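Facilities > Site Checks > Shared Rooms

Search this site Go

Shared Room Inspection - Brurnivach Unit 22
November 2025
By Jade Poirier

Rating: OK, Watch or Fix. Comments go under the item.

1. Exit route clear to both doors - OK
Mats at the Dasport side have been taped down.

2. Wall shelving fixed and level - Watch
Brackets were last tightened in April. Eskil Nygård to recheck. Glass jars stay off the top shelf from now on.
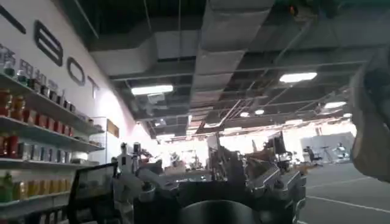 Item 2, wall shelving and glass case.

3. Overhead services - OK
Loose ties near bay 80 replaced. No storage on the cable trays.

4. Drinks stock - Watch
Heavy packs go low. Keep the walkway beside the unit free during restocking.
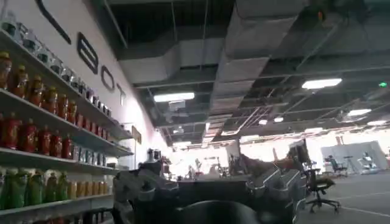 Item 4, drinks shelving along the left wall.

5. Extinguishers - Fix
Tag 122 is out of date. Aasen has the order - chase if not here by the next check.

6. Laundry, inside the drum - OK
Check pockets before loading. Look at the door seal for grit and coins, and wipe it after the last load.

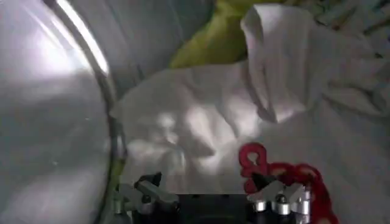 7. Laundry, cabinet and power - Watch
Circuit is rated for 2,000 watts and is not to be shared with the heater. Papers should not be left on top of the machine - they slide down the back. Screws checked by hand. 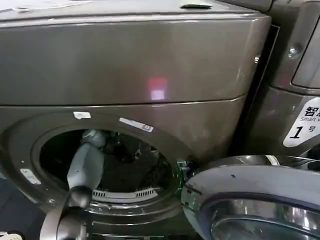
Item 7, top and front of the washer cabinet.

8. First aid box - OK
Burn gel restocked by Ondoder.

Open items: 2, 4, 5, 7. Copy to Eskil Nygård.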